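How do you teach a robot to sweep up?

Hello! I'm Anel Le Roux, and I have a job that sounds made up when I tell people at parties. I push little red discs about, all day long, with a robot's arm. Then I mess them up and push them about again. I get paid for it, too!

I work at a place called Pikmont, in the long building behind the car park, and a lot of school groups have been asking me the same thing lately: why don't you just TELL the robot what to do?

Good question. Let's have a go at it.

Telling is harder than you think

Imagine you've got crumbs all over the kitchen table and you want your little cousin to sweep them into a dustpan. But your cousin will only do exactly what you say, word for word. So you say "move your hand forwards". How far? "Until you get to the crumbs." Which crumbs? There's one by the jam and a whole gang of them next to the teapot! And when you push the gang, three roll off sideways, and now you need a new plan, and you haven't even finished saying the old one.

You could write rules all week and the crumbs would still do something you hadn't thought of. Small loose things are like that. They bump each other and spread out and slide round the ends of whatever you're pushing with.

But you can sweep crumbs, can't you? Nobody gave you a list of rules. You watched somebody do it, then you tried it, then you got better. So we let the robot learn from watching too, sort of.

Showing

My robot is called Gruvov (I didn't choose it). The job is to get all the red discs through the gap at the top of the board and into the grey tray, using a green pusher shaped like a letter T. I hold a pair of handles, and when I move my hands the robot's arm moves as well. It feels a bit like steering a very slow, very serious video game.

While I'm pushing, the computer saves two things over and over, many times every second. One is a picture of what the camera sees. The other is what my hands were telling the arm to do at that exact moment. Picture, move. Picture, move. Picture, move. One whole go, from the first push to the last disc, is called a demonstration. It's a long word for "showing".

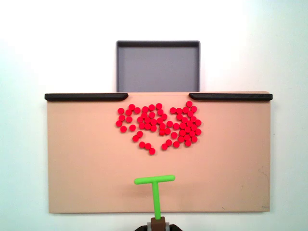
Ruan Sibiya wrote in to ask whether one really good go would be enough, if you did it perfectly and the robot copied it exactly. He said that's how he learned to tie his laces, from being shown once.

I love this question, Ruan, and I'm very impressed about the laces! It would work if the discs always started in exactly the same spots, every single one. They never do. If the robot copied my best go move for move, and one clump was a finger's width further over, it would sweep straight past it and carry on as if everything was fine. It wouldn't be looking, you see. It would just be repeating.

So we do lots of goes, and we make them different on purpose. For this job we're collecting 3,000 of them. On a good day I get through around 80, and then my shoulders want a word with me.

How to make a good mess

Before each go I have to set out the discs again, and there are rules for that. Sometimes they should be bunched up. Sometimes they should be strung out in a line, or split into two lots, or mostly over on one side. If I always made the same mess, the robot would only ever be good at that mess.

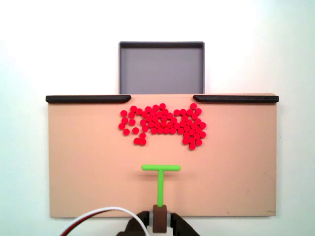
There's another thing I have to be careful about, and it took me ages to get used to. I mustn't be too perfect! If I lose a few discs round the end of the pusher, I don't stop and start again. I go back for them, and the computer saves that part as well. Those bits are really useful. A robot that has only ever seen tidy pushing gets stuck the first time something slips, and something always slips.

What I do throw away are goes where I was just being daft. Once I sneezed and shoved the arm into one of the top rails. That one went in the bin. So did 54 others in February, when one of my handles was loose and the arm kept wobbling.

What the robot does with it all

When we've got enough goes, a computer program looks through them again and again. It sees a picture and makes a guess: which way would Anel push now? Then it checks what I really did. If the guess was wrong it changes itself a tiny bit and tries the next one. To begin with the guesses are dreadful. After an awful lot of tries they get closer.

Then we let the robot have a turn with nobody on the handles, on a mess it has never seen, and I have to sit on my hands so I don't try to help.

Try it at home

You need a friend, a tray, a ruler and a good handful of dried beans or buttons.

Scatter the beans on the tray. Choose one end as the "gap", about as wide as your hand. Push all the beans through it using only the flat edge of the ruler, while your friend watches without talking.

Now swap. Can your friend do it the way you did? Did they start with the same beans?

Do it 4 times each, with a different mess every time, and draw a quick map of where the beans were at the start and an arrow for your first push. Those maps and arrows are your own set of demonstrations. If you give them to somebody who wasn't there, see if they can guess where you'd push first on a brand new mess.

Clementon School did this with lentils and found it much too hard, so I'd stick with beans. If you draw some maps, get a grown-up to help you send them in to me at Pikmont and I'll pin them up by the kettle.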